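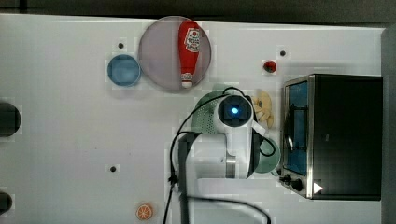 The case against the kitchen declutter

Every December my inbox fills with people who want me to own less. This year it was Novis, a subscription service that will tell you, for $22 a month, which of your bowls you don't deserve. You photograph your cupboards, you fill in a quiz about your "cooking self", and a week later you get a list of what has to go.

I signed up. I'm a sucker for a quiz.

My list ran to four pages. Out went the second colander, the gravy boat, the fish kettle and every lid that couldn't prove its parentage. The reasoning was always the same: if you haven't used it in 200 days, it's clutter. By that measure so is my winter coat, and so is the fire extinguisher.

The 200-day rule gets quoted everywhere. The Soltix people, who sell stackable tubs, print it inside the box. I wrote and asked where it came from. They sent me to a survey of 961 households, paid for by a company that sells stackable tubs. Guess which one. 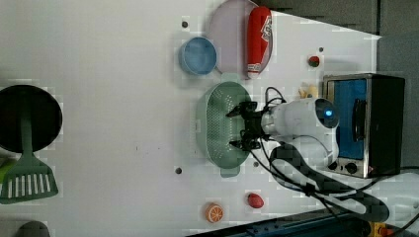 What bothers me more is the second half of the deal. Once you've cleared the shelf, you're shown what belongs on it. Novis suggested a Bronmont "capsule set", 22 matching pieces in a colour called oat. I had just been told to get rid of fewer things than that. My neighbours did the full program last year and now own two sets of oat bowls, one for the kitchen and one for the caravan.

To be fair, some of it worked. I found a tin of paprika older than my marriage, and I can open the bottom drawer without using my knee. I didn't need a monthly fee for either. I needed a wet Sunday's worth of boredom and a cardboard box.

The box went to the op shop on Quaye Street, where the woman behind the counter sighed at it. They get so many egg poachers in summer that they've stopped putting prices on them.

I cancelled after 2 months. The gravy boat stayed, and so did both colanders. Novis has since emailed to ask if I'd like help with the linen cupboard.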